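The Robot That Sets the Table (Slowly)

Jul 20, 2025

Once in a while the Wusard workshop in Trunwood opens its doors and lets in anyone who promises not to touch the red button. This summer the promise was made by a lot of children and, after a pause, by their parents. If you missed it, there is another open day in December. Until then you will have to make do with reading.

The thing most people came to see was a robot with two arms. If you are picturing a shiny person with glowing eyes, please stop. The robot is called Tredatau, and its job for the day was cutlery.

Cutlery sounds easy. You have probably been told to put out the forks and spoons and managed it while arguing with your brother and looking out the window. A robot can't do that. A robot has to think about the fork, and only the fork, very hard.

Let's start with how it sees. A camera sends the robot pictures, but a picture is just a big pile of colored dots. Something in the computer has to decide which dots are fork and which dots are table. Metal makes this worse. A spoon is a small, bent mirror, so it shows bits of the lights and bits of the room, and it looks different every time anything moves. You know it is still a spoon. The robot has to be taught.

The teaching is done with practice runs. A person guides the arms through the job, the computer saves every movement, and then they do it again. For the cutlery job the Wusard team saved 2,728 practice runs. Think of that next time you complain about doing your spelling words twice.
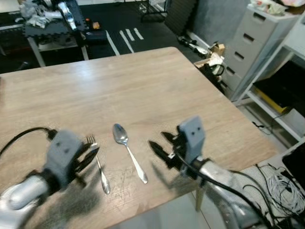 Next comes the part everyone leans in for, which is the grabbing. Try it yourself at home. Put a fork flat on a table and pick it up using only your thumb and one finger, keeping both of them stiff. Go on, the rest of this page will wait.

Annoying, isn't it? A fork lying down is hardly any taller than the table it is lying on. Your fingers are soft, so they squash a little and slide under the edge. They also have a sense of touch, and they tell your brain the moment something slips. A robot's fingers are called a gripper, and a simple gripper knows two things: open and closed. If it comes down too high, it pinches air. If it comes down too low, it bumps the table, and you hear a clunk, and an engineer makes a face.

Having two arms doesn't make life simpler, either. Each arm has to know where the other one is, or they will bang elbows over the spoon. People do this without thinking about it, mostly. (Watch a baby clap sometime and you'll see that it takes a while to learn.)

One visitor, who looked to be six, asked why the robot was so slow. The answer was that it is slow on purpose. A metal arm moving fast can hurt somebody, and it can also fling a spoon a surprising distance. Slow is how you find mistakes while they are still small.

Another asked if it could do knives. Not yet -- and the grown-ups seemed quite happy about that.

Does it ever get the job wrong? Oh yes. The team keeps a list of every fumble, and on the morning of the open day the list stood at 677. They read it the way a coach watches an old game, looking for the same mistake turning up again. If the gripper keeps missing to the left, then something needs to be nudged to the right.

Words to take home:

Gripper: the part of a robot that grabs.
Sensor: a part that measures something, such as light or pressure.
Practice run: one saved try at a job, for the robot to learn from.
Cutlery: what your parents want on the table five minutes ago.

The December open day will have the same robot and, if all goes well, a plate. Children need to bring an adult, and the adult has to make the promise about the button too.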